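Reference > Robotics > Teaching Methods > Demonstration by Hand

Robot Teaching by Demonstration

By Edith Cáceres — updated February

Robot teaching by demonstration is a family of methods in which a person shows a machine a task instead of writing out every motion in code. It is one of the liveliest corners of robotics, and one of the easiest to love — anyone who can do a job can help teach it!

There are 2 main branches. In remote control teaching, also called teleoperation, a person steers the robot's arms from a distance with joysticks, gloves or a matching pair of smaller arms, and the robot records its own joint positions as it goes. In teaching by hand, the person either pushes the robot's arm through the motion or simply does the work with bare hands while a head-level camera records the view.

Each has its charms. Remote control gives data that fits the robot exactly, but it is slow, and a beginner may need a whole Saturday to feel at home with the controls. Bare-hand recording is quick and wonderfully natural, though the motions must later be matched to a gripper that may have far fewer fingers.

Store work is a favorite subject. Shelves are crowded, packs slump and tip, and bottles have to be gripped without knocking their neighbors. At Clonmont, a teaching group led by Chantal Kennedy and Kevin Mosquera collected 300 short demonstrations of shelf and box handling, of which 100 were kept for testing. Two-handed work gets special attention, as each hand has to leave room for the other.

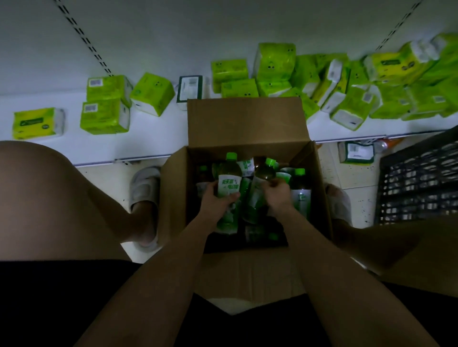

Two-handed bottle handling at a cardboard box, seen from the worker's own viewpoint.

Later work at Jundside, described by Mirjam Dijkstra, mixes both branches: a large set of bare-hand recordings first, then a smaller set made by remote control on the robot itself.

Related articles
Teleoperation
Two-arm coordination
Grasp planning
Floson hand-guiding method
Head-level cameras in robot teaching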